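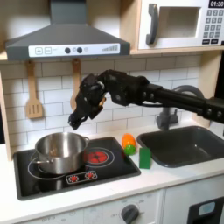 Figure 3. Play kitchen with range hood, microwave and cooking pot.

3.2 Materials and coding of pretend numerals

Toy appliances often carry printed numbers and signs that have no working function. The hood in Figure 3 has "+" and "−" buttons and a stepped bar graph, and the microwave display reads "01:30". We asked whether children aged three to five refer to such markings during free play, and whether they treat them as quantities or as labels.

Sessions were recorded at two preschools, Brurgate and Oltadgate, with 67 children taking part. Transcripts were divided into utterances following Kontogiannis and Zidetti, which gave 3,331 utterances in total. Of these, 1,225 were produced within reach of a toy appliance and were kept for analysis. The rest – mostly talk at the dress-up corner – were set aside.

Each utterance was coded as number word, time word, comparison or none. "Make it more" was coded as comparison even when no button was touched. Counting songs were coded as none. The first coder (Athina Stamatopoulos) worked through the full set. The second (Sugeng Hutapea) coded 1,000 utterances without access to the first set of codes. Disagreements were settled by discussion, and the agreed code was used in all models reported in Section 4.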